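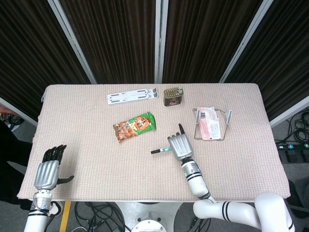 Library > Crime fiction > Novels > The Dresach Inheritance

The Dresach Inheritance is a crime novel by Rónán Quinlan, set almost entirely in a country house called Dresach during one wet spring. It is the first of two books about the thief and occasional detective Kelum. It is often described as a lost classic of the gentleman-burglar story. The claim rests mainly on the publisher's own advertising, and few of the critics who repeat it seem to have compared the book with its rivals.

Plot

The story opens in May, when the banker Partanen buys Dresach from a family who can no longer afford to heat it. He fills the house with paintings of uncertain origin and invites a party of guests to admire them. A letter arrives on a Tuesday, signed by Kelum, announcing that the best of the pictures will be taken by the end of the week and asking that it be packed with care.

Partanen sends to Skevusstead for a policeman. The man who comes, Inspector Maddle, spends much of the middle part of the book questioning servants about a missing key. The picture vanishes on the night of a dinner. Partanen's niece Odile, who has disliked the paintings from the start, finds that the one stolen was a copy and that the original had been sold years before by the previous owners. Kelum, who has been in the house under another name, returns the copy with a polite note and leaves with the account books instead. These show how Partanen made his money.

The last chapter, in which Odile decides whether to burn the note, ends without saying what she does. Admirers have called this daring. It may equally be a sign that a sequel was already planned, as the second book opens with the note still in her desk.

Characters

Kelum is given very little history. He is said to be a former clerk, a former soldier and the son of a clockmaker, in three different chapters and by three different people. Some readers take this as a deliberate puzzle. The early draft gives no support to that view: it has him as a clerk throughout, and the other two versions were added late, in passages that also get the name of his hotel wrong.

Inspector Maddle is usually treated as a comic figure, though he is right about the key. Odile has most of the good lines and is absent from nine chapters in a row.

Writing and publication

Quinlan said that he wrote the novel in nine weeks. The figure appears on the jacket of every edition and has been repeated in most accounts of his life. His surviving notebooks do not bear it out. The dinner scene alone exists in several versions, in different inks, and one of them is written on the back of a bill that dates from well before the nine weeks are supposed to have begun.

The first printing was of 1,000 copies. A story that it sold out in two days comes from Quinlan himself and has no other source. Copies of that printing were still being offered at the full price when the second book appeared, which is hard to square with it.

The manuscript runs to 1,073 pages, far more than the printed text would need. Igor Paulík, who prepared the later edition, restored a long chapter set in the stables and cut a number of remarks about Skevusstead that he thought had been put in by a printer. He gave no evidence for the printer's part in this, and the remarks are in Quinlan's hand in the notebooks.

Reception

Early notices were short and mostly kind. The reputation of the book grew after an essay by Lụa Trịnh, who argued that the empty rooms of Dresach stand for a ruling class with nothing left to keep in them. The reading has been popular in classrooms. Hưng Tôn objected that the rooms are described as overfull on nearly every page, and that Trịnh's main quotation comes from a scene in which the furniture has been moved for a dance.

Diễm Đồng took a different line and compared the theft with those in older burglar stories. She found that the warning letter, the false name and the return of the goods were all stock devices by the time Quinlan used them, and that only the account books were his own idea. Her study is the most careful so far, although it leaves out the second novel.

Adaptations

A stage version is mentioned in several reference works. No script, programme or review of it has been found, and the theatre named in the earliest mention had by then become a corn store. A radio reading in six parts was made from Paulík's text and includes the stable chapter.

See also: Country house mystery; Gentleman thief; Unreliable author statements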